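2018-07-12

The night bus to Talunora

Missed the first one. Stood there with the bag between my feet and watched its tail lights go round by the grain silos, and the driver must have seen me, must have. Twelve minutes late on my part. The timetable under the scratched plastic said the next was at 4:10, so I sat.

Cold. July cold, the kind that comes up through the bench.

My sister's message still on the phone. Come if your coming. Same spelling as when we were kids and she left notes on the fridge. I hadn't answered it. I'd packed instead -- two jumpers, the good shoes, Dad's tin with the lid taped down. Forgot a toothbrush. Forgot the charger too, so the phone had to last, so I turned it off and then had nothing to look at but the road.

A ute went past. Then nothing. Then a dog, on its own, trotting down the white line like it had an appointment.

The bus came early in the end. Different driver, a big woman with a thermos wedged by the gearstick. She looked at my ticket and said this was for the other one.

"I know. I missed it."

"Everyone misses it," she said, and jerked her thumb at the seats.

There was one other passenger. An old bloke asleep with his mouth open and a Goossens cap over his knee, from the seed place, the one that shut. Dad had that cap. Everyone's dad had that cap. I sat across from him and held the tin on my lap and thought about the yard at Jatora, the sheds, the smell of sacks. Dad used to let us ride the scales. My sister always weighed more and always said the scales were crook.

Over 4000 acres once, the whole spread, if you belived him. By the time we were in high school it was a house and a paddock and a horse that bit.

Slept a bit. Woke up with my forehead stuck to the window and the sky going grey along the bottom. The bloke was awake too, looking at the tin.

"Lunch?"

"My father," I said.

He nodded. Put his cap on, took it off again. Didn't say sorry, I was glad of that. After a while he said he was going home to Troler, his knees were no good any more, his daughter had made up a room. Said it like a man reporting to prison. Then he laughed and I laughed and the driver looked at us in the mirror.

Troler was a pub and a letterbox. The daughter was there in a dressing gown and gumboots, arms folded, engine running. He went down the steps backwards, one at a time. Lifted the cap at me. Gone.

Then just the flat country, fence posts, the sun coming in sideways so I had to shut my eyes. I turned the phone on. Nine per cent. Typed, on the bus. Typed, I've got him with me. Deleted the second bit. Sent it.

She wrote back before I'd even put it away. Kettles on.

The roadhouse at the turn-off is where you get down for Talunora. Twenty minutes, the driver said, if anyone wants the loo, and there was only me so she said it to me. I washed my face. Hand drier broken, used my sleeve. Stood the tin up on the ledge by the basin and told it we were nearly there, felt like an idiot, picked it up again. 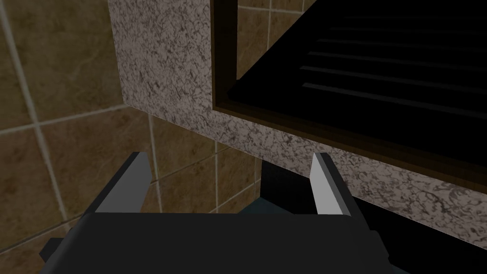
Why hadn't I gone back before this, when he was alive to see it?

I was waiting for him to ask, and he was waiting for me to turn up.

My sister was out by the bowser when I came round the corner. She'd parked crooked across two spaces. Hair shorter, Dad's coat on, the sleeves rolled. We didn't hug straight away. She looked at the tape on the lid.

"You taped him."

"He was rattling."

She put her hand over her mouth. Her shoulders were going and I couldn't tell which way it was, and then I could, and I was off too, the pair of us bent over next to the diesel pump while the driver finished her tea and pretended to check a tyre.

"Two hundred and ten k's," my sister said, wiping her nose on his coat. "And you never once thought of a bit of newspaper."

She took the bag. I kept the tin. The ute door on my side still had to be opened from the inside, so I stood and waited while she leaned across.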